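Search reports
Enter keyword
Go

Progress report to Unance: Flemthorpe handling cell
Thursday, June 15, 2023
Prepared by Akinyi Magesa

Work on can handling stopped for two weeks this period following a fault on the arm. Bottle and carton handling continued on the second bench and is on schedule.

The fault was a late stop. On shiny cans the wrist camera lost its distance estimate during the last part of the approach, and the controller kept using the last good value instead of halting. The gripper pushed into the can and dented it. This happened on 4 of 739 approaches. No one was hurt and the guard door was closed each time. One finger pad was torn and has been replaced.

Nyokabi Lukumay went through the logs and found the same pattern in all four cases. Reflections on the metal were being matched as if they were fixed points on the surface. Once the can fills most of the view there is little else for the software to hold on to, and the soft focus at that range makes it worse.
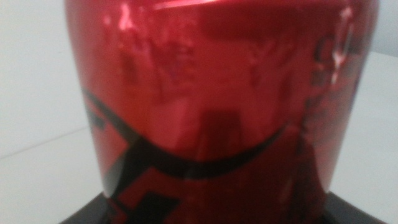 The Gollex controller has a timeout for lost distance readings, but it had been set too long in February, when we were testing slow moves, and was never put back. We should have caught this at the review. The setting is now locked and is checked at startup.

We have made one other change. The arm now slows down before the close part of the approach and stops if two readings in a row disagree. This adds time to each pick. We have not yet measured how much over a full shift.

Still open: the force limit on the gripper did not trip in any of the four cases. Ndung'u, who supplied the sensor, have asked for it back for testing. Until we hear from them, can handling runs only with an operator at the stop button.

We are not asking for extra money. We do ask to move the can handling milestone back by four weeks. Nyokabi will send the revised schedule and the fault log separately.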